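Last updated: September

How does a robot set the table?

Have you ever been asked to put away the spoons when you'd much sooner be outside? Then you might like to hear about the Prover, a robot arm that families and schools can borrow from the Gisler lending shop for a Saturday — or longer, if the grown-ups agree!

The Prover comes in a big padded box with two fingers to fit on the end of its arm. Those two fingers make what's called a gripper, and it works a bit like your thumb and pointing finger when you pick up a grape. There's a little camera near its wrist too, so it looks at things from very close up, the way you do when you're hunting for a ladybug in the grass.

Bowls are tricky for a robot. They're round and shiny, and if you squeeze too hard — crack! So the Prover has to learn how hard to press, and it needs plenty of practice. The lesson book in the box has 60 small jobs to try, starting with soft blocks and getting harder as you go. Which one would you try first? 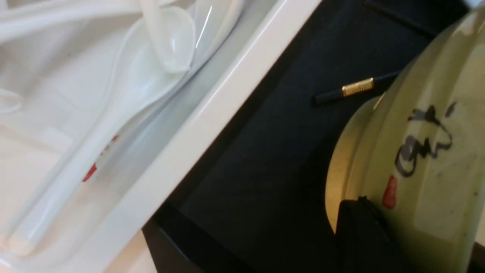 Treasa McGrath
Children's Writer, Gisler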